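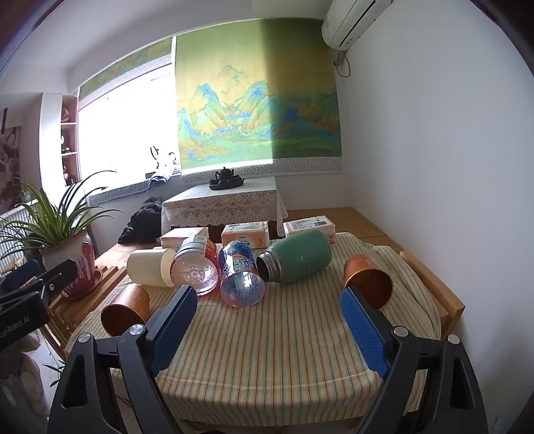

Combien de temps faut-il laisser sécher une linogravure avant de l'encadrer ? Pour une encre à l'huile, comptez trois semaines à plat, plus si l'aplat est bien chargé.

Je vous dis ça parce que j'ai encadré une épreuve au bout de cinq jours en avril et que le noir a marqué toute la marie-louise. Poubelle. Le passe-partout sur mesure aussi, évidemment.

Bref, la nouvelle planche s'appelle Skesthorpe, c'est la vue du port que je vous montrais en croquis. Tirage de 30, numéroté au crayon, plus deux épreuves d'artiste que je garde (enfin, une, ma sœur a déjà réservé l'autre).

Pour le papier j'ai pris du Natell en 300 g, le blanc cassé. Il boit un peu plus que l'ancien, du coup j'ai dû remonter la pression et refaire trois essais avant d'avoir un ciel correct.

Gaurav Dubey me demande si je signe avant ou après le séchage. Après ! Le crayon accroche mieux et je ne pose pas la manche dans l'encre - ça m'est arrivé, oui.

Et toujours dans la marge du bas : numéro à gauche, titre au milieu, signature à droite. Certains mettent le tout au dos, moi j'aime bien que ça se voie.

Pour les envois : à plat jusqu'au format A4, en tube au-dessus. Si vous recevez un tube, laissez l'estampe se détendre une nuit sous deux gros livres avec une feuille propre entre les deux. Pas de fer à repasser, pitié.

La liste d'attente est ouverte, écrivez-moi en privé avec le numéro que vous voulez. Le 7 est déjà parti - c'est toujours le 7 qui part en premier, je ne sais pas pourquoi.

Publications récentes
Stikgate, deuxième état : j'ai recreusé les nuages
Mes gouges, et comment je les affûte
Uniyal, les dernières épreuves
Encre à l'eau ou à l'huile, mon avis après un an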